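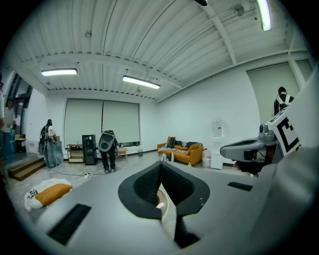 About Mirkutby

Mirkutby writes software for robot arms that have to pick things up, turn them over and put them somewhere else. We don't build arms. Our customers already own them, and we supply the perception, planning and control layers that run on top.

The company was started by Irfan Rajput and Lieselotte Hamann, who had worked together on motion planning for warehouse equipment. Arsalan Ghumman joined in May of the first year to run perception.

What we make

Plindero is our planner. It takes a target pose and a model of the workspace and returns a path the arm can follow at its rated speed. It replans at 40 Hz when something in the workspace moves.

Zaidi is the tooling side: calibration, time alignment, log playback and labelling. Most customers start with Zaidi and add Plindero later.

How we work

Our policies are trained on demonstrations done by hand. A person holds a gripper in each hand and does the task at normal speed. Printed square markers on the grippers give the tracking software a fixed pattern to find, and Zaidi lines up the streams from each device before anything goes to training.

Tasks are kept small and are done with ordinary household things. A session might be spent on a shallow round container on the floor, with a small picture frame and a few other objects in it. Glossy surfaces and clear bases are hard on depth estimation, so we use plenty of them. The current library holds over 2,340 demonstrations across 209 tasks. Recordings that fail the alignment check are left out of the count.

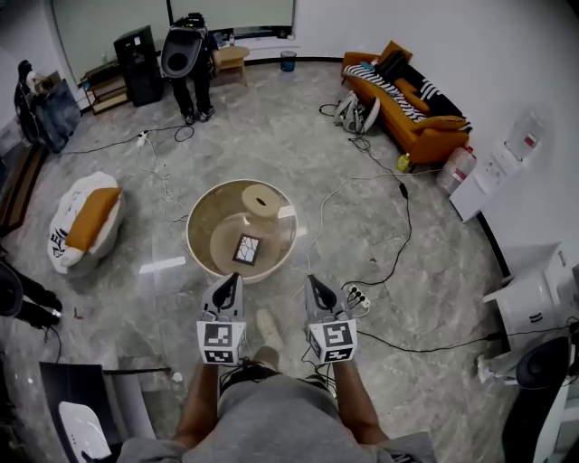 Who we are

Irfan Rajput, planning and control
Lieselotte Hamann, operations and customer projects
Arsalan Ghumman, perception
Gaspard Gautier, tooling and release engineering
Tassanee Sangkhawat, data quality

We also take four students a year on paid placements. Placements run for a full term and students work on the same code as everyone else.

Working with us

New projects begin with a site visit and a written scope. We licence Plindero and Zaidi by the cell, and support is included for the first year. Customers keep their own recordings and can export them at any time.

Page last updated 2023-09-28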